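Kitchen Towels: How I Buy Them, Wash Them and Finally Stopped Running Out
Posted by Bethel Mersha | Jul 27, 2020 | Filed under: Kitchen, Laundry

I had a message from a reader, Samira Nassar, asking why her dish towels just push the water around the plate. She'd bought a nice thick set, washed them twice, and they still wouldn't dry a thing! I started typing her a reply and it got so long that I figured I'd better put it up as a post. So Samira, here you go, and sorry for the wait.

First thing, stop using fabric softener on them. I know, I know, it smells lovely. But softener leaves a coating on the fibers and that coating is exactly what you don't want on something that has to soak up water. Same goes for dryer sheets. If you've been using softener for years your towels aren't ruined, you just have to get it back out, and I'll come to that.

Second thing, new towels nearly always come with some kind of finish on them from the factory. It makes them look crisp in the store. Two washes may not be enough to shift it, I usually find it takes 3 or 4 before a new cotton towel really starts drinking. Wash them on their own the first time, especially anything red or navy. I once turned a whole load of my husband's undershirts a sort of dishwater pink with one red checked towel (he wore them anyway).

Getting the gunk out

Here's what I do with towels that have gone stiff, greasy or a bit whiffy. I call it the big soak and I do it when I notice I'm reaching past certain towels to get at the good ones.

Fill the bathtub or a big bucket with the hottest water your tap will give you. Add half a cup of washing soda and a good scoop of regular powder detergent. Put the towels in, push them under with a wooden spoon, and walk away. Come back and stir them whenever you go past. Leave them until the water is cold. The color of that water will shock you the first time, mine looked like tea.

Then wring them out and run them through a normal hot wash with a little detergent - less than you think. Too much detergent is the other big reason towels go stiff. My machine is old and I use 2 tablespoons for a full load, and if I see suds still sitting on the glass at the end I run another rinse.

Some people put a cup of white vinegar in the rinse. I used to, but I read my washer manual and it said not to make a habit of it on account of the rubber seals, so now I only do it if a load really smells. Don't EVER put vinegar in with bleach, please. That makes a gas you don't want to breathe.

Check the care label before you soak anything you're fond of. Linen is usually fine in hot water but it may shrink the first time, and I wouldn't put anything embroidered in the big soak unless you don't mind the colors going.

Stains

Tomato: cold water from the back of the stain, right away, then a dab of dish soap. Then dry it in the sun if you can. Sun does something to tomato and turmeric that no product I've bought has ever managed.

Grease: dish soap, straight on, rubbed in with your thumb, before it goes anywhere near water. Let it sit while you do the pans.

Coffee and tea: I don't bother. They come out in the big soak, mostly.

Scorch marks: if it's only light yellow you may get it out with lemon juice and sunshine. If it's brown, the fibers are cooked and you've got yourself a new floor rag.

Berries: boiling water poured through the cloth from a height. My aunt Asnakech Tsegaye taught me this one, with the towel stretched over a bowl and held with a rubber band, kettle held up high. Put the bowl in the sink first and keep small children well out of the kitchen. It works on blueberries and on cherries, and it sort of works on beets.

What to look for when you buy

I've got three kinds in my drawer and they each have their job, so here's how I sort them out in my own head.

Terry (the loopy kind) is for hands and spills. It holds a lot of water but it sheds lint all over glasses and the loops catch on the tines of a whisk. I don't dry dishes with it at all.

Flat weave cotton is for dishes. Plain, thin, nothing fancy. It feels like it wouldn't do much when it's new, but give it a few months of hot washes and it'll beat the thick ones hands down. A little ribbing or texture in the weave helps.

Flour sack towels are for glasses, straining yogurt, covering bread dough, wrapping washed lettuce, all of it. They're cheap and they come huge. Mine are so thin now I can see my fingers through them and they're still my favorites.

Whatever you buy, turn it over and look at the hem. A hem that's been folded twice and stitched all the way to the corner will last. If you see raw edge poking out at a corner in the store, it'll be fraying by your third wash. Look for a hanging loop too, and if there isn't one, sew on a bit of cotton tape. It's a five minute job and you'll be glad of it every day.

I also like a pattern. White ones look gorgeous in magazines but I cook with paprika. Stripes hide a multitude of sins, and in my house the stripes tell you what the towel is for: blue is dishes, red is hands, and anything gray or sorry looking is for the floor. My kids got this faster than my husband did.

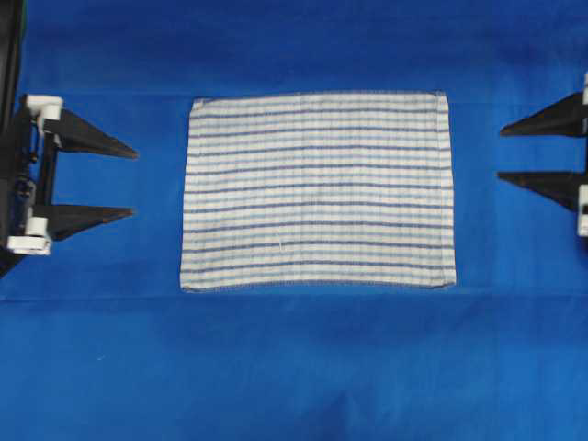

Cream cotton with blue stripes and stitched hems, a good sort for the dish pile.

How many do you need?

I keep 10 in the dish pile. That gets us through to laundry day with a couple to spare, even if I'm baking. When Kalkidan Admasu wrote in last November she said she has a fresh one out for every meal, and with four boys I can see why! If you live alone you can get by on much less. The thing to go by is whether you're ever drying a plate with a damp towel, and if you are, buy a few more.

A damp towel is where the smell comes from, by the way. Never leave one in a heap by the sink. Hang it opened out over the oven rail or a hook, and when it's too wet to dry any more dishes swap it out. Don't throw it wet into the hamper either. I drape mine over the edge of the laundry basket until they're dry and then drop them in.

Folding

I fold mine in thirds the long way and then roll them, and stand the rolls up in the drawer so I can see all the colors at once. If your drawer is shallow, fold flat instead: lay the towel out wide side toward you, smooth it with your hands from the middle, bring the short ends together, then fold it over again. Flat weave holds a fold much better if you pull it square while it's still a tiny bit damp. Give it a tug at opposite corners, then the other two. I haven't ironed a dish towel since my oldest was born.

Put the clean ones at the back and take from the front. Otherwise the same few get used to death and the rest sit there looking new.

When they're past it

Mine go down a ladder. Dishes, then hands, then counters and stove, then floors, then the garage. Cut the really worn ones in quarters and keep them in a coffee can under the sink for oily jobs. One warning: rags with linseed oil or wood stain on them can heat up and catch fire all by themselves if they're left balled up. Spread those out flat outdoors until they're dry and stiff, and check what your town says about getting rid of them.

Chaltu Habte left a comment on my bread post saying she stitches two old towels together around the edges to make a thick pad for hot pans. I tried it and I love it, but do make sure the pad is bone dry when you use it. A wet one will let the heat straight through to your hand and you'll drop your casserole.

Animal shelters are often happy to have old towels too. Call first and ask what they're taking.

If you've got a trick for getting turmeric out in the winter, when there's no sun to speak of, put it in the comments please. I have a yellow apron that used to be white and I'd like it back.

Next up I'm doing dish brushes and sponges, and how to get that black stuff out of the bottom of the utensil crock.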